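OK the workshop refit is finally far enough along to gush about. New walls, new ceiling, 34 feet of rail and I love every inch!

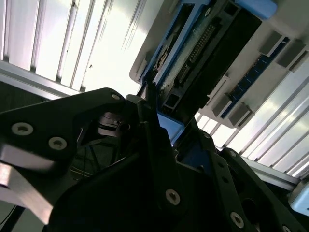 Ceiling first. I went with slats over flat board and I'd do it again tomorrow. The white strips bounce so much light, and the aluminum rail tidies up the edge where they stop.

Walls are ribbed metal, same rail along the top. Malcolm Marsden talked me into it and he was so right. Next up is cable wrangling (wish me luck, I bought 70 clips).

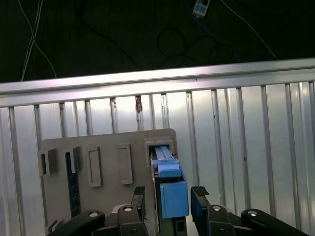

Does ribbed metal make a room echo? A little, mostly when you clap or drop something.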